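The Case for the Boring Jacket

By Signe Sandberg

My coat closet has a door that no longer closes, and I blame pockets. Every outdoor garment I have bought in the last ten years has come with more of them than the one before, along with cords, flaps, loops, vents, a strip of rubber whose purpose I have never found, and a small booklet explaining how to wash it in a way I never will. I own a raincoat with 14 features. I know this because the tag listed them, and I kept the tag on the kitchen counter for a week the way other people keep a good review of their restaurant.

Then last May I was caught in a downpour outside the hardware store in Dalen, wearing that raincoat, and spent the first minute of it looking for the hood. The hood was stowed. It had its own compartment, with its own zipper, and the zipper had a little garage to park in so it wouldn't rattle. By the time I had everything deployed I was soaked to the collarbone. A man in a yellow slicker of the kind children draw walked past me, dry as toast, and nodded.

I have been thinking about that slicker ever since.

What we pay for

I don't believe anyone sets out to make clothes worse. Leif Skjelbred, who has repaired zippers and soles on the same corner since I moved here, thinks the trouble starts with the hang tag. A plain coat that keeps the rain out has one thing to say for itself, and one thing looks thin on a piece of cardboard. So a second thing gets added, and the coat on the next rack needs a third. Leif has a drawer full of pulls, toggles and clips that customers asked him to remove. He offered me a handful, as if they were mints.

He charged me three dollars to take the magnetic glove keeper off my sleeve. I had never kept a glove in it. I had, on several occasions, picked up a paper clip at the bank.

The prices are the part that makes me cross. At Gratum, the big outdoor store out by the highway, the plain shell costs 100 dollars less than the one with everything, and hangs at the back next to the restrooms, like a relative who has said something at a wedding. The young woman who helped me was very kind about it. She asked if I was shopping for someone else.

I told her I was looking for a coat that did less. She took me to see a coat that did less but weighed less too, and so cost more. I would have liked to meet the person who worked out that arrangement, if only to check for my wallet afterward.

The cult of being ready

A good deal of this has to do with who we would like to be. The straps and buckles are there for a mountain. Most of us have no mountain. We have a parking lot, a dog, a bus that may or may not come, and a job where the worst weather is the air conditioning. But the coat suggests we could be called away at any moment, and that when the call came we would not need to go home first.

I am as guilty as anybody. I once paid extra for a whistle built into a chest buckle. The idea is that you get lost and blow it. In six years I have been lost only in the parking garage at Zekbridge, and I could not bring myself to do it. My friend Maite Villanueva says this proves the whistle works, as it has taught me to write down the floor number. Maite owns a headlamp she uses for finding things under the couch, and I don't take advice from her on this subject.

The buckles have now wandered off the backpack and onto everything else. I have seen them on skirts. I have seen them on a sofa. A nice gray jacket, the sort you could wear to do any job that needs both hands and your full attention, will have them on the shoulders, where you can't see them and your seat belt can find them every time.

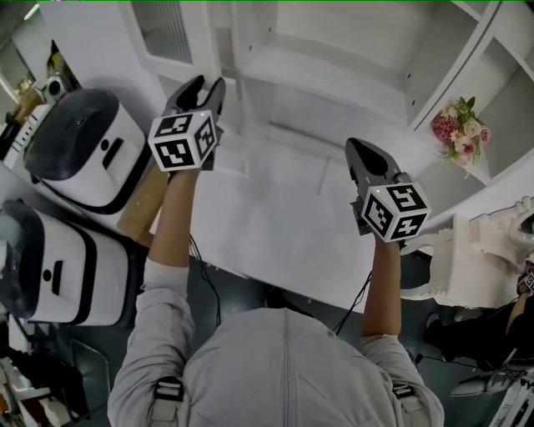 What the old coats knew

My grandfather had one winter coat and it had two pockets. One was for his hands and the other was also for his hands. He kept his keys in his trousers and his opinions to himself, and when the lining went, my grandmother put in a new one out of a curtain. I am told the coat looked dreadful. I am also told he wore it for 31 winters, though my family has always rounded in his favor.

I don't want to get misty about it. The coat was heavy and smelled of lamb when wet, and he would probably have traded it in a second for something with a decent zipper. Joana Ramalho, who edits this page and likes a counterargument, points out that underarm vents are a real improvement and that she won't hear a word against them. Fine. The vents can stay. So can reflective tape, and the loop you hang the thing up by, which on my expensive raincoat broke within a month.

My quarrel is with the rest of it. I would like to walk into a store and ask for a coat, and be given a coat – sleeves, a hood that is already out, a front that closes – and I would like the tag to say what it is made of and how big it is. I would pay the higher price for that, which I realize is how we got into this.

In the meantime I have ordered a yellow slicker. It comes on Friday. According to the confirmation email, it has been updated for this season with an interior media pocket.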